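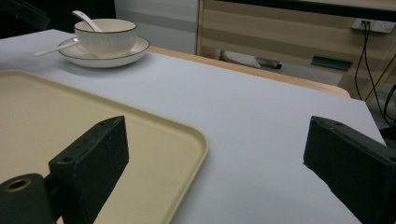 Vendula Vaněk would take the soft fingers over the hard ones any day, and she told us so before we'd even finished unpacking. A spoon handle is thin and slippery, she said, and she wants something that gives a little when it closes. We disagreed with her for most of the summer, and that argument is more or less how this release came to be.

So, hello from Hirkance! We make hand-held grippers, the kind you hold yourself and use to show a robot how a job goes, and today we're opening up our comparison of 2 finger designs to anyone who wants to read it. We've been testing since July and I've been itching to write this.

The two designs are the Trivel, a hard finger with a slanted, flat inner face, and the Fondport, which has a softer pad and a bit of flex behind it. Both bolt onto the same handle, both close with the same trigger, and both were put through the same tabletop jobs by the same people. Those jobs were small household ones: lift a spoon off a saucer, take a spoon out of a bowl, set the bowl on a tray, then move the saucer after it. If you've ever cleared a table you already know the whole program.

We ran 4000 tries over the course of the comparison, split evenly between the two designs. The Trivel got through 89 percent of its tries without a drop or a second grab. The Fondport came in lower overall, which surprised Vendula and (I'll admit it) pleased me for all of ten minutes, until we sorted the results by object. On spoons lying flat, the Fondport was clearly ahead. The soft pad gets under a handle and hangs on, where the hard finger tends to push it along the saucer. On bowls it went the other way. The hard finger holds a rim square and stays put, and the soft one lets the bowl tilt as you lift.

Saucers were a pain with both. They sit so low that you end up scraping the table covering to get an edge, and we tore through a good deal of paper that way. We tried coming in steeper and we tried sliding the saucer toward ourselves first, and I wouldn't call either one a fix. If you have a trick for saucers, please write to us, I mean it.

There's a camera on the handle too, and we spent longer on that than on the fingers. Our first mount sat too close and the fingers filled most of the view, so half the time you couldn't tell what you were about to pick up. The mount we settled on keeps both fingertips in view with plenty of table between them. White dishes on a pale covering are hard going for a camera, and we stuck with them on purpose, figuring that people's kitchens are full of white dishes.

Šimko, our controller, reads the trigger position and lines it up with the video. We compared two settings on it, a fast one and a smoothed one. The smoothed setting makes nicer curves and I loved looking at them, but it lagged just enough to blur the moment when the fingers close, so the fast setting is what we're shipping. You can still switch over in the menu if you like your curves pretty!

What you can get from us now: the written results for both fingers, sorted by object, along with our notes on the failed tries (there's a long section on spoons that spun around in the grip, and I'm fond of it). We're also making 300 finger sets for labs and schools that would like to repeat the comparison on their own tables. Each set has a pair of Trivel fingers, a pair of Fondport fingers, the screws and the camera mount. You'll need your own handle and your own dishes.

Next up for us is a mixed pair, with one hard finger and one soft. Vendula has been asking for it since the first week and I kept saying it would look silly. It does look a little silly. We've only had it on the handle for a few afternoons, so I have no numbers to give you yet, and I'd sooner wait than guess.

To ask for the results or put your name down for a finger set, write to the Hirkance press desk. Tell us which objects you plan to test, and if one of them is a saucer you're going straight to the top of my inbox.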